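Ticket: Demo station 2, towel folding, open day prep
Opened by: Ermira Vukadinović
Assigned to: Milovan Jurić
Priority: High
Status: Resolved, watch
Opened: Wednesday, December 11, 2019

Reported problem
Ran the visitor demo end to end this morning for the Mellmont group. The task is to pick a towel from the table, fold it and put it in the tray. The gripper takes hold of the towel but sometimes gets two layers where it should get one. When that happens the fold comes out crooked and the arm stops with a grip width warning. Happened on 3 of 11 runs. The open day starts at ten tomorrow and this station is first on the tour.

Steps to reproduce
Load the visitor program. Put the towels out loose, the way guests will leave them. Start from the home position. It does not happen when the towels are laid out flat.

Milovan Jurić
Checked the fingertips and the mounting screws, all fine. Cleaned the tips anyway. Went through the wrist camera pictures for the light green cloth.
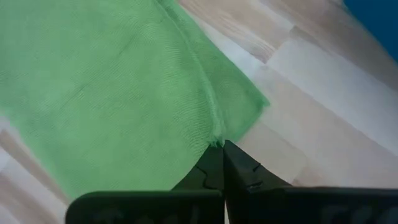 Wrist camera, light green cloth, fabric bunched at the fingertips.

The pick point is being set on the highest fold. With a loose towel that can be a spot where the cloth is doubled over. I lowered the approach speed and moved the pick point toward the nearest outer edge. Please rerun before I touch anything else.

Ermira Vukadinović
Reran with the new pick point. Better, one bad grip in 11. The bad one was a thick towel that was already folded when the run started. Gorazd asked if we could take the thick ones out. I would like to keep them, the Mellmont people asked for them by name in their visit request.
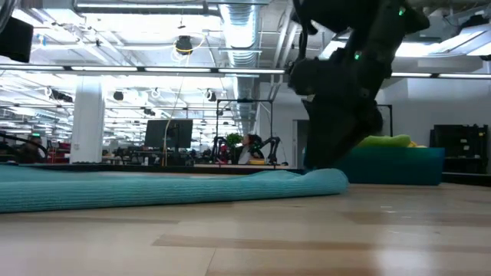

Second thing, the pause between towels is too long. With guests standing there it looks like the program has hung. Can we cut it down, or put a message on the screen?

Milovan Jurić
Pause is now 2 seconds. It was left over from the Stindside visit, where the guide needed time to talk between picks. I also set the grip force limit to 100 in the visitor profile only. The normal profile is unchanged. For thick towels, the arm now opens and tries again once before it gives the warning.

Gorazd Vidmar
Two requests from the tour side.
Let guests put the towels down themselves, but keep them to the back half of the table. I will mark the line with tape before we open.
Someone who knows the stop button needs to be at the station the whole time. Drita has the morning, Bastien Le Goff has the afternoon.

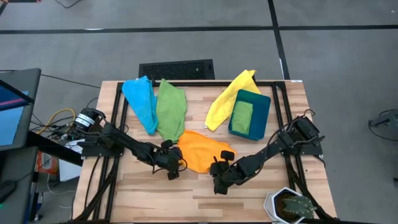
Drita Angelovski
Did a practice tour with four people from the Lazarević office using the new settings. No warnings. The retry came up once, on a thick towel, and the second grip held. One guest asked what happens if a towel hangs over the back of the table. I said we would straighten it first. Is that right?

Milovan Jurić
Yes. Press pause, pull the towel in, press resume. Don't reach in while the arms are moving. Added to the station sheet.

Resolution
Pick point moved, approach speed lowered, retry added, pause shortened. Saved as visitor profile B. Old profile kept in case we need to go back.

Still open
Grip width warning does not say which arm it came from. Moved to its own ticket for January.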